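Cindstead path network to reopen in full after winter repairs

The Cindstead Countryside Partnership has confirmed that all of the waymarked walking routes on the Lomik estate will be open to the public from the end of March. Two of the longer routes have been closed since November, when heavy rain damaged the riverside section and brought down part of the bank below Zaidi Wood.

The repairs have covered 7 miles of path. Contractors have laid new stone on the lower riverside stretch, replaced two footbridges and moved a short length of the route uphill, away from the edge of the water. The new line leaves the old path at the kissing gate by the weir and rejoins it 200 metres further on. Waymarks have been changed to match, and walkers using older printed maps should follow the signs on the ground.

The Partnership said that the upper route, which climbs to the trig point on Covow at 269 metres, had suffered less than was first feared. The steps on the southern side have been rebuilt and the drainage channels cleared. Work on the northern descent was delayed by snow in January and will be finished shortly before the reopening. Until then, the existing closure notices remain in force and walkers are asked not to go past the barriers, including at weekends when no contractors are present.

In a statement, the Partnership thanked residents and visiting walking groups for their patience. "We are aware that the closures have come at a cost to local people who use these paths every day, and to the businesses that depend on visitors through the winter. The work has taken longer than we planned. We believe the new surface will stand up to high water far better than the old one did." 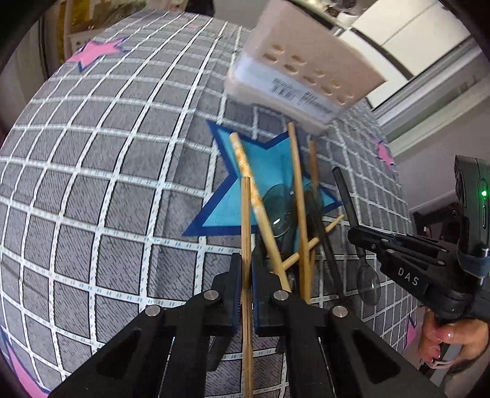 The reopening will also bring changes to parking. The small lay-by at Zaidi Bridge will no longer be available, as the verge has been set aside for emergency access to the river. Visitors arriving by car should use the main car park at Lomik, where the daily charge will be £5 from the beginning of April. Season permits already held by residents will continue to be valid until they expire and do not need to be exchanged. Blue badge holders may park free of charge in the marked bays next to the visitor centre.

The car park gates will open at 7 in the morning and close at dusk. Closing times will be shown on the board at the entrance and will be changed each month. Vehicles left after the gates are closed cannot be released until the following morning.

A bus stop has been added at the Lomik entrance following requests from walking groups. The service from Cindstead station will call there hourly during the day between Easter and the end of September. Outside those months, passengers should continue to use the stop at the church, from which a signed footpath leads to the estate. The path crosses one field that is regularly used for cattle.

Dogs are welcome on all routes but must be kept on a lead between the weir and Covow from March until the end of July, while ground-nesting birds are present. The same rule will apply throughout the year in the fields next to Home Farm, where sheep are grazed. Signs will be placed at each of the gates concerned.

The Partnership has advised that the riverside path is suitable for most walkers in ordinary outdoor shoes, although parts of it will remain muddy well into spring. The route over Covow is steeper and more exposed. Those intending to walk it should wear boots with a good grip, carry a waterproof jacket and a warm layer, and allow at least four hours for the full circuit. Mobile telephone signal is poor on the northern side and should not be relied upon. Paper maps showing the new line of the path will be on sale at the visitor centre.

Pushchairs and wheelchairs can be used on the first mile from the car park, as far as the viewing platform. The gradient on this section has been eased as part of the repairs, and two additional benches have been installed. Beyond the platform the path narrows and there is a flight of steps with a handrail on one side only.

Cyclists are reminded that the riverside route is a footpath and that bicycles must be walked along its entire length. The bridleway to the east of Zaidi Wood was not affected by the closures and remains open to riders and cyclists as before.

Further work is expected in the autumn. The Partnership intends to replace the stiles on the western boundary with gates and to resurface the track leading to Home Farm. Neither project will require a full closure, but short diversions may be in place for several days at a time. Details will be published on the Cindstead notice board and at the visitor centre before the work begins.

Views are also being sought on a proposed link between the Lomik estate and the old railway path. Two possible routes have been drawn up, one following the field edge behind the school and the other using the existing farm track. Plans may be inspected at Cindstead library during normal opening hours, and comment forms are available at the desk. Completed forms should be returned to the library by the end of May.

Any person who finds damage to the paths, gates or signs is asked to report it to the visitor centre, giving the number shown on the nearest waymark post.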